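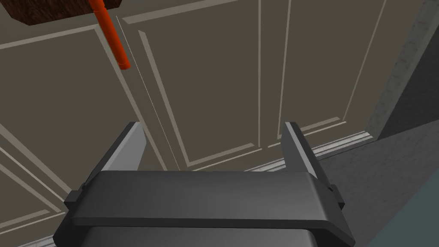
Category: Home Care > Seasonal Checklists
Last updated: November

Kitchen walk-through for the Flonach rental units, with my comments

I've been doing this round every fall for longer than I'd like to admit, and each year I scribble a bit more in the margins, so Annick Dufour finally asked me to type the whole thing up for whoever does it next. Take your time with it. A kitchen takes me the better part of an hour, and that includes a chat with the tenant, which I'd never skip. People tell you things over a kitchen counter that they would never put on a repair form!

Mark each line OK, FIX or ASK. If you put FIX, write down which unit and which door or outlet you mean.

CABINETS AND DOORS

[ ] Every door opens all the way and closes on its own weight.
Comment: Most of the doors that sag only want the top hinge screw snugged up. Use a hand screwdriver, please. Isla MacRitchie went at one with a drill two falls ago and we were filling a stripped hole with toothpicks and glue until supper.

[ ] Wall cabinets are tight to the wall.
Comment: Put your palm flat under the front edge and push up gently. You're feeling for any movement at all. If there is some, mark FIX, ask the tenant to take the heavy plates down today, and call Ramesh before you leave the building.

[ ] Handles and knobs are snug.

[ ] Child latches fitted under the sink where there are little ones in the home.
Comment: Ask, even if you think you know. Families grow, and grandchildren visit. I carry 4 spare latches in my bag and I've come home with none left.

[ ] Cleaning products are stored in their own bottles.

UNDER THE SINK

[ ] Trap and supply lines dry to the touch.
Comment: Run a dry paper towel around each joint and then look at the towel. Your fingers will lie to you, especially if they're cold. Run the hot tap for a couple of minutes and go around again.

[ ] Shutoff valves turn.
Comment: A quarter turn and back is plenty. Don't force an old one, I beg you. Mark it ASK and Czesław Adamczyk will bring the right washers along.

[ ] No soft spots in the cabinet floor.

STOVE AND HOOD

[ ] Anti-tip bracket in place.
Comment: This is the one that gets forgotten, usually after somebody pulls the stove out to clean behind it and slides it back a little crooked. Lift the back edge an inch or so and it should catch.

[ ] Hood fan runs on both speeds.

[ ] Grease filter clean.
Comment: If it drips, it's long overdue. Hot water, dish soap and a soak will do it, and I've been known to just wash it myself while we talk.

[ ] Nothing stored on top of the stove or in the oven.
Comment: Be kind about this one. Some of these kitchens are very small, and the oven is where the pans live. Just ask them to check inside before turning it on -- and see if you can help find another spot.

ELECTRICAL

[ ] Outlets near the sink trip and reset with the test button.
Comment: Warn the tenant first. I once shut off a rice cooker at dinnertime and felt terrible.

[ ] No scorched or loose cover plates.

[ ] Refrigerator plugged straight into the wall, no extension cord.

ALARMS AND EXTINGUISHER

[ ] Smoke alarm sounds when tested.
Comment: Write down the date on the back as well. Anything past its replacement date gets swapped, even if it sings like a bird.

[ ] Extinguisher needle in the green, pin in, and reachable without leaning over the stove.
Comment: The Hevach ones hang on a hook that's a bit stiff. Show people how to lift it off. Leokadia Urbańczyk in the end unit asked me to let her try it twice, and then she made me try it too, quite rightly.

COMMENTS FROM LAST YEAR STILL OPEN

The loose wall cabinet on the second floor was rehung, but it needs another look after a winter of heavy dishes. We also still owe 2 tenants new hood filters. The order was roughly $400 with everything on it, and Annick has the receipt in the blue folder if anyone needs the part numbers.

Please leave the finished sheets in Ramesh Singhal's tray, FIX items on top. If you run out of blank ones there's a stack in the drawer below the key cabinet -- take a few extra, they get coffee on them.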